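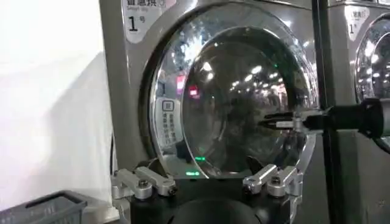

Page 3 of 8

About Our Laundry Room

Morness is a small training school for commercial laundry work. We teach the wash, the dry and the paperwork that goes with both. Students come to us from hotels, dormitories and neighborhood laundry shops, and most of them already have a job in the trade when they enroll.

The school began as a single evening course run out of the back of the Vemumska linen service. We moved into our own rooms in August, after the course had outgrown the space, and 1,029 students have now finished the basic certificate. Classes are kept small enough for everyone to get time at the machines.

The room is set up the way a self-service shop would be. The stainless-steel washers stand side by side and carry white shield-shaped labels with a large number and the character 号. Students write that label on the load ticket before they start. A ticket without a machine on it goes back to the student.

The first week is spent on front loaders with nothing in them. Students learn to open and close the door and look over the inside of the drum.

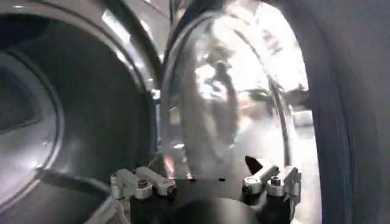 They check for coins, hair ties and socks left behind, then run a hand along the door edge. Small items hide there more often than in the drum. After that comes sorting, by color first and by fabric second, and then loading. We teach a loose load with space at the top – a packed drum does not rinse well, whatever the customer says.

Detergent is measured by the load, in a marked cup. The school buys it from Firar, which also supplies our stain kits. Students practice on 60 test cloths over the course, starting with coffee and cooking oil and working up to ink.

Drying is taught as its own unit. It has its own exam, and people fail it more often than the washing one.

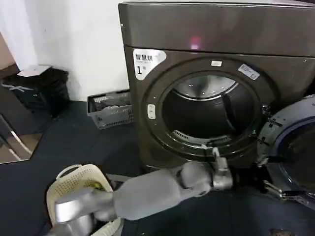 Minh Trương
Head of Instruction

The dryer unit covers lint, heat settings and folding time. The lint grille is at the bottom lip of the opening, and students clean it before each load and again at the end of the day. Towels, sheets and work clothes are dried separately. Anything with a rubber backing goes on the rack.

I ask students to have the folding table clear before the dryer stops. Shirts left in a warm heap have to be pressed, and pressing is a separate charge in most shops.

We also take in real laundry. Two local guesthouses send us sheets and towels during term, and students handle the order from the ticket to the finished bundle. The guesthouses pay a reduced rate, and the money goes toward machine repairs.

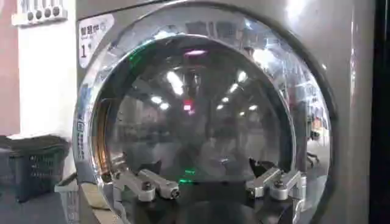
Doors and glass are wiped down at closing with a soft cloth and plain water. Chrome rims get a dry cloth afterward, as water spots show up badly under the ceiling lights. The cleaning sheet is initialed by whoever did the work.

The basic certificate takes 100 hours, split between day and evening sessions. The fee is $500 and includes the handbook, an apron and the test cloths. Applications for the next course are open at the front office, and visitors are welcome to look around the room between classes.

Page updated Feb 3, 2026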